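How to Test Whether a Robot Can Do a Chore Yet
By Gopinath Menon

People ask me two or three times a month whether a robot arm can fold towels, empty a dishwasher or load parts into a fixture. My answer is always to test it.
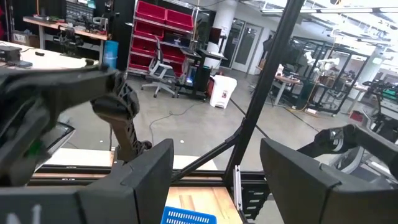 A fair test takes an afternoon to set up and a couple of days to run, and you need a notebook more than you need software. These are the steps I use for both household and shop-floor jobs.

Step 1. Write the chore as one sentence

Name the start, the end and the objects. "Tidy the kitchen" can't be tested. "Move all the washed cups from the rack to the shelf, right side up" can. If you need a second sentence, you probably have two chores. Test them apart.

Step 2. Decide what counts as done

Do this before the first run. For towels, I accept a fold if the edges line up within the width of my thumb and the stack stays up when I let go of it. For parts in a fixture, the clamp has to close without anyone touching the part. Write the rule down and tape it near the table. You will be tempted to loosen it by the afternoon.

Step 3. Time a person first

Have someone who does the job normally do it 6 times at a normal pace. Throw out the first time and average the rest. Also write down anything they do without thinking, such as shaking out a towel or turning a part over to check for a burr. Those small moves are often where the machine gets stuck.

Step 4. Set the starting positions

Mark the table with tape and number the spots. Draw the spot for each run from a cup or a hat. Don't place things by eye, since whoever knows the robot will drift toward the places it likes. Change the lighting once during the test, too. I run one block at 9 in the morning and another after dark.

Step 5. Run it and keep your hands off

Score each run as one of these:

Done, no help
Done, with help
Not done
Stopped for safety

A nudge counts as help. So does moving a cup that was about to tip. Stay out of the arm's reach while it is powered, keep the stop button where you can get to it, and never reach in to save a run.

Step 6. Log the reset time

Most published numbers leave this out. If a person spends four minutes putting things back so the arm can work for three, the chore has mostly changed hands from one person to another. Put reset time in its own column.

Step 7. Read the results

Our longest test was sorting mixed fasteners and small brackets into bins at the Torvik shop, 2,000 picks in all. Of the ones that went wrong, 358 were dropped or missed and 723 were right parts in the wrong bin. I would have guessed the other way around. A better grip would have fixed the smaller problem, and we had been about to spend May on new fingertips.

So sort your failures by kind before you buy anything. Grip, sight, reach and planning are the four headings I use.

Where things stand

Rigid parts that arrive the same way each time are fine, and have been for years. Cups and boxes on a clear table are close. Cloth is slow - the fold often comes out all right, but finding a corner in a heap takes far too long. Anything with a tight lid, a tangled cord or a wet surface still goes to a person in my tests.

A blank score sheet is easy to make: run number, spot number, score, seconds, reset seconds, kind of failure. Leave a wide column for notes.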